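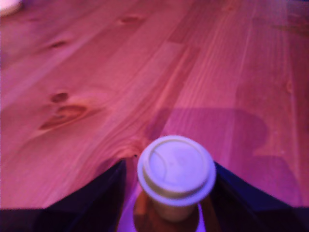 I have a set of six art prints on order from Estuna and I'm trying to work out framing before they get here. They are part of a limited series, each one mostly black ink with a single strong pink, and the paper size is 43 x 56 cm. The plan is to hang all six in one room above a long table. I wanted plain pine frames, but I'm worried about what the wood will do next to that pink. Pine has a lot going on once you look at it closely, with dark knots and grain curving round them, and under pink light like this it goes a salmon colour all over. The room has coloured lamps that we use in the evenings and I don't want to give them up. Should I go for pine, white or black? Also, do I need a mount, and is it worth paying extra for the UV glass? Cornaveck quoted me for both but didn't say much about why.
Asked Jun 30, 2021 in Prints and framing

3 answers

Answer 1 (accepted)
Go by daylight first and the lamps second. Coloured light tints everything in the room, so the paper, the mount and the frame will all shift together and pale pine will not look odd on its own. In daylight, pine next to a strong pink is fine as long as there is a gap between them. That gap is the mount. I would have 7 cm at the sides and top and 9 cm at the bottom, in an off-white that matches the paper. Take one of the prints with you when you choose it, as white mount board comes in far more shades than you would expect.

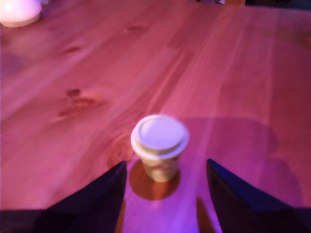
On knots, ask for clear pine if they bother you. It costs more. A narrow moulding also helps, as there isn't the width for a big knot to show. Black would be the safe choice with black ink, but six black frames in a row can look heavy over a table.

Yes to the mount in any case. It keeps the surface of the print off the glass, and if these are screen prints the ink can stick over time. Ask for the prints to be hinged, not glued or dry mounted. With a numbered series that matters if you ever want to sell.

Answer 2
Get the UV glass. Pinks and reds are often the first to go. I had two Mac an tSaoi posters facing a south window and the red had gone to a sort of peach by the December after I hung them. Ordinary glass, no mount. Check whether your prints are pigment or dye, as pigment lasts a lot longer — the seller should be able to tell you. UV glass slows it down but won't stop it, so keep them out of direct sun as well.

Answer 3
White frames. I used Lilex ones, the ready made kind, and they were fine. Not sure if they do your size.

Comment from the asker
Thanks all. Estuna say pigment ink on cotton paper. I'm going with narrow pine, off-white mount and UV glass, and will get one done before I commit to the other five.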